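Collport hall, robot floor inspection, 2023-09-12
Checklist rev. 11, sheet 3

1. Cables on walkways. FAIL. Cover or reroute before the next shift.

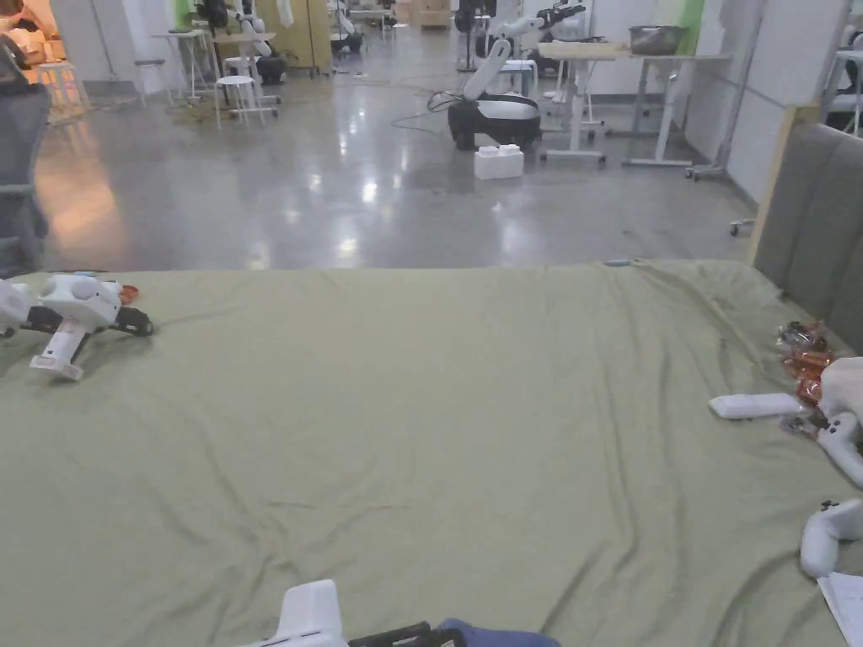
Item 1: black cables across the floor.

2. Hand-held grippers. Check finger bolts and jaws before soft items are handled. PASS — bolt heads marked at next service. 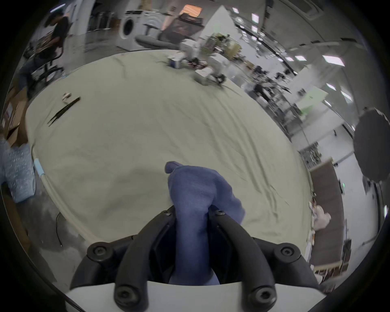

Esteves asked that the bolt check be signed for every shift, as the weekly sheet gets missed.

3. Items in front of mobile bases. Keep the floor clear on the drive side. FAIL. Box to be moved.
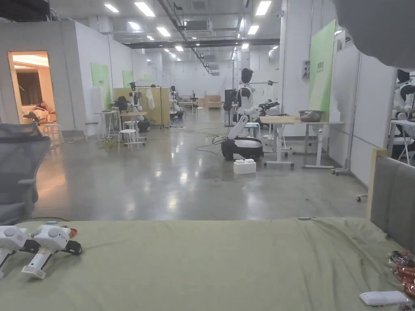

4. Arm reach over tables
Mark the reach on the floor with tape. Stools stay outside it. OPEN, review in December.
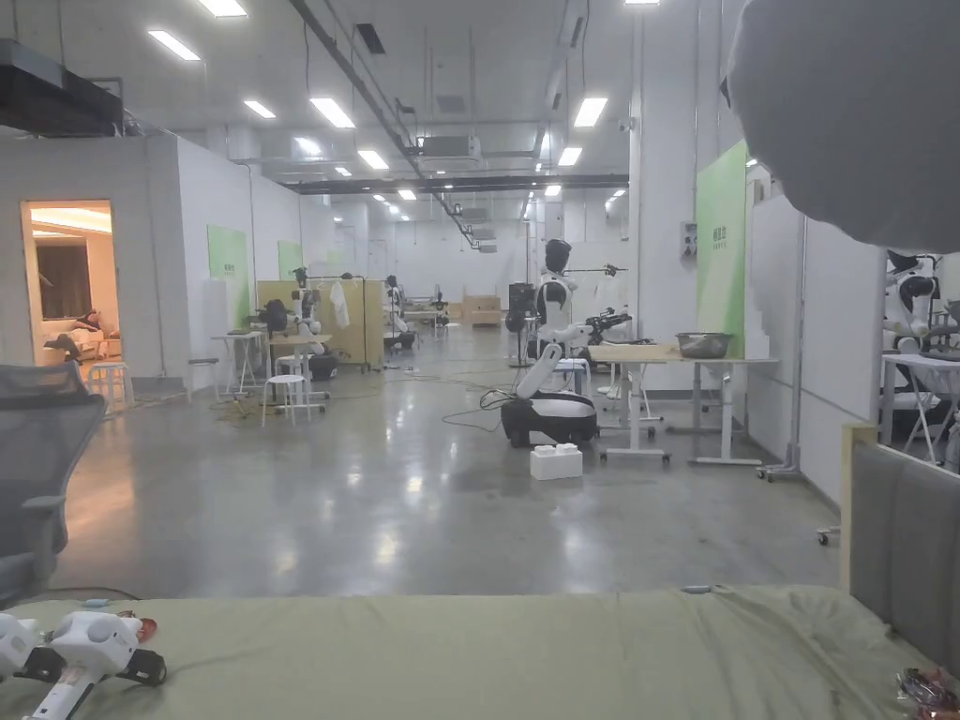
Zandix replied that tape alone won't do and wants the stop button tested from each stool as well.

Recent sheets
Bollance store, racking 889
Collport hall, chargers 919
Ladder register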